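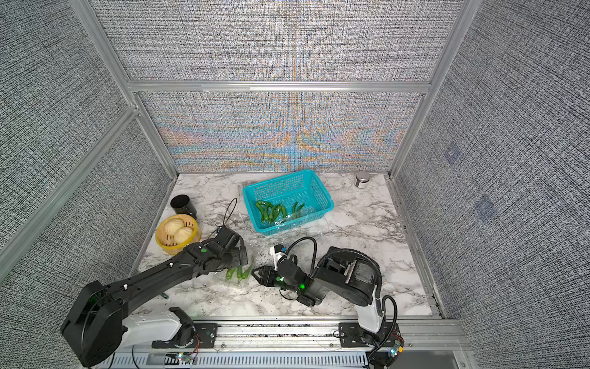 Anouk Leemans wants to know why the second pair of arms is in the budget as one line when the quote has it as four, and whether we can hold off signing until the support side is sorted. Her note came in on Sunday and I've pasted the gist of it at the top of the ticket so everyone's reading the same thing.

Last updated: July

Status: open, waiting on vendor

OK, so to answer her. I lumped it together because the Cuypers quote changed three times while I was typing it up, and I got tired of fixing the spreadsheet! The four lines are the arms, the grippers, the rail and the spares kit. The rail is the one I'd like us all to argue about, because it's the one I got wrong last year at Skernden.

Quick recap for anyone who wasn't on the old ticket. At Skernden we bought the arms first and figured the rail could come later (it's just a piece of aluminum, right?). Well, later meant a different lead time, a different shipping charge and a second visit from the installer, who bills a full day even if he's out the door by lunch. I don't want to do that again at Fatemwood. Both arms on a shared rail, ordered together, one install.

What I tried so far:

Called Cuypers first thing. Asked for the rail and the arms on one purchase order. They said sure, then sent two order confirmations anyway. Called back. The person on the phone could see only one of them. Left it there because I had a meeting.

Called again after lunch. Got both orders merged, but the merge knocked the spares kit off completely. I only noticed because the total had gone down and I got excited for a minute. Asked for it back. New PDF came the same afternoon with the kit on it and the delivery estimate moved from 9 weeks to 10. I've asked why and I'm still waiting.

Emailed Rasero for a comparison quote. They're cheaper on the arms and a good bit higher on the grippers, and they won't quote the rail at all. So we'd be buying from two places, and when something stops talking to something else I know exactly how that phone call goes — each of them tells you to ring the other. I'd pay a little extra to skip that.

On the support question, Anouk is right and I should have caught it. The plan Cuypers put in the quote covers 2 arms and no grippers. Grippers are what we handle the most, swap the most and bang into things the most. When you're picking up soft food and floppy plastic bags all day, I want fingers on the shelf, and I want somebody to answer when one won't close. I've asked for a price with the grippers included.

Things I forgot to budget for last time, listed here so I can't forget them twice:

- cables (longer ones than you think, and a few extra)
- an enclosure, if we want the same setup at both sites
- a bench top that wipes clean, because we work with real groceries
- groceries! Peppers and steamed buns aren't expensive, but somebody has been paying for them out of pocket and that somebody is me

That last one needs its own line. I dug out the receipts and there are 41 of them in the envelope. I'd love to get those paid back before the new budget starts.

My suggestion, and please shout if you hate it: go with Cuypers for everything, hold the signature until the gripper support price is in writing, and push the enclosure to the next quarter if the total comes out too high. We can run on an open frame for a while. The rail can't wait, the spares can't wait, and I really don't want to cut the training day either, even though it's the first thing everybody points at.

Update, 4:30 pm: Cuypers called back. The extra week is the rail. They'll ship the arms ahead if we ask, at an extra freight charge, and I said no thanks, send it all in one go. Still no number for the grippers. I'm leaving this open and moving the sign-off to whenever that lands.

2 comments · 0 shares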